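FOR IMMEDIATE RELEASE

Letix teaches robot arms to shut up and look again

Method cuts failed grasps on messy desks, mostly by admitting the first look was bad

FUSBRIDGE, April – Robotics firm Letix today released the results of a study on a problem familiar to anyone who has tried to find a pen before a meeting: picking one thing off a desk that has plenty of other things on it.

The method, called Dramow, deals with what happens when an arm's wrist camera is moving and the picture turns to soup. Most grasping systems treat a smeared view the same way they treat a sharp one, and close their fingers with great confidence on air. Dramow scores each view for blur as it comes in. When the score is poor, the arm holds its fingers where they are, slows down and takes a second view before it commits.

The idea is not glamorous, and the team behind it at the Shevchuk Lab, the research arm of Letix, has stopped pretending otherwise. An early draft of the paper called it "adaptive perceptual arbitration." The final version calls it "waiting."

Tests were run on working desks, with monitors, cables and packaging left where their owners had put them. Tidy tabletops have been kind to robots for years, and the lab felt the favor had gone on long enough.
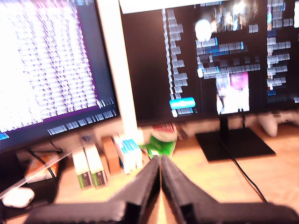
Does waiting for a second view make the arm too slow to be useful?
It adds 2 seconds to a grasp when the check is triggered, and nothing when it isn't. A failed grasp costs far more than that, particularly if the arm knocks the item under something on the way out.

Over the full set of trials, the share of grasps that failed on the first attempt fell from 52 percent to 47 percent. Letix is aware that this is a modest number and asks that it be reported as one. The gain came without new hardware and without retraining the grasping model, which had no idea anything had changed.

Results were weakest with shiny packaging and with cables, which the system still tends to regard as the edge of something more interesting. The lab also found that a badly chosen blur threshold leaves the arm hovering over the desk indefinitely – a behavior the paper lists under "limitations" and the office lists under "management style."

The paper and the blur-scoring code are available from Letix on request. A second study, on drawers, is planned. The drawers have so far been winning.

About Letix
Letix builds grasping software for small robot arms. It is based in Fusbridge, above a dry cleaner.

Press contact: Letix Communications, Fusbridge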